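**Film « Tadisberg » : quelle version pour des enfants ?**

Bonjour à tous. Je cherche le film d'aventure « Tadisberg » pour une soirée avec mes neveux. Existe-t-il une version doublée en français, ou seulement les sous-titres ? Le plus petit ne lit pas encore.
Merci d'avance.
— Ayodele Shehu

**Temitope Dauda**
Bonjour Ayodele. Oui, le doublage existe depuis septembre. Il faut choisir la langue avant de lancer le film, dans le menu du disque Prekport. La scène du dragon, à la minute 40, peut faire un peu peur.

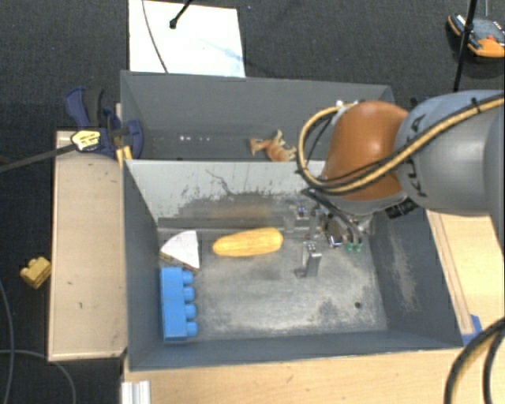
*Bras robotisé et pince au-dessus d'un bac gris.*

**Viritz**
vu en vo, trop long de 15 min mais la fin est bien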